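I still measure by hand, and I'm tired of being told to get an app for it. My neighbors in Inham think I'm nuts - fine!

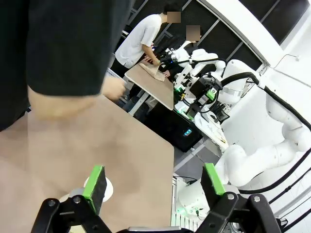
Ludivine Bailly wrote in to say that her phone does the math faster and she has never missed her old notebook. Okay, but I like mine. I've filled almost 60 pages since January (plant food, pancake batter, you name it) and I remember what I write down.

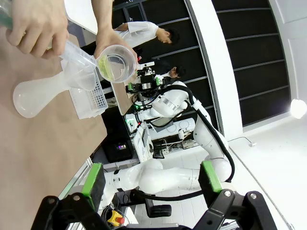
Pouring from a beaker into a graduated cylinder.

So keep your apps, Ludivine. I'm on page 60 by tonight.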